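Work With Us > Current Openings > Household Goods Coordinator

About Programs Donate Get Help Work With Us Contact

Household Goods Coordinator

Tascombe Home Starts supplies kitchenware, bedding and small appliances to households leaving shelters and temporary housing. In the year ending in September, the organization filled 1,849 requests from partner agencies. Applications are invited for one full-time Household Goods Coordinator, based at the Delorico Street depot.

The Coordinator reports to the Director of Operations, Paloma Yazzie, and supervises 2 part-time sorting assistants. The position covers donor intake, the weekly packing schedule and the stock records kept for referring agencies. Mugs, bowls and cooking utensils are the items most often requested, and the Coordinator is expected to keep them in steady supply.
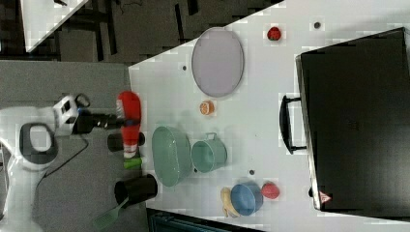
Requirements

Applicants must have experience in a warehouse, thrift store or social service setting, and must hold a valid driver's license. Good written English is required. Spanish is an advantage. The work includes regular lifting and some evening pick-ups from donors.

How to Apply

Send a resume and a cover letter of no more than 800 words to Darnell Lindgren, Personnel Office. Applications must be received by November 8, 2020. Two references will be requested from applicants selected for interview. Tascombe Home Starts is an equal opportunity employer.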